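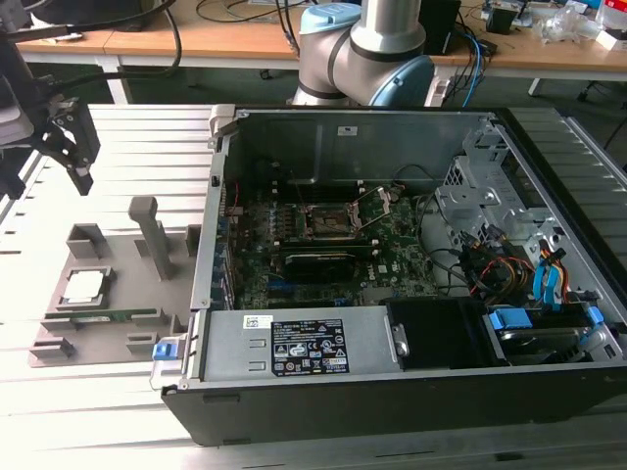 Old office computers still have years in them, according to Sevim Karakaya, and the hard part is getting people to bring them in. She runs the repair and reuse counter in Tremport, which passes used desktops on to families with school-age children.
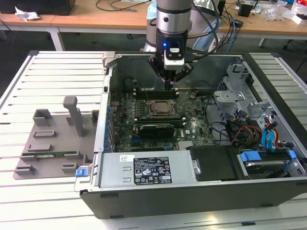 Reading time: 2 min
7 May 2020

Requests went up sharply in April. "We had 16 families on the list in March," Karakaya said. "Now it's 269."

Most of the machines come from offices in Zandier that are replacing their equipment. Karakaya asks donors to leave the memory in and take the hard drive out if they are worried about their files. "A drive I can find. Memory that fits an older board takes me longer."

She would like more monitors. The last delivery had 10, and they were gone by the next morning.

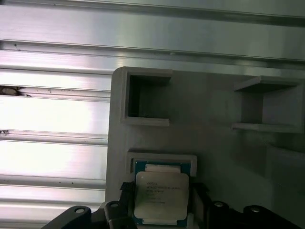
Sung wondered whether a tablet wouldn't do the job for less money. Karakaya doesn't think so. "Try typing a four-page report on one," she said. "And when the screen breaks, you're done."

The counter takes drop-offs by appointment. Laptops need to come with their chargers.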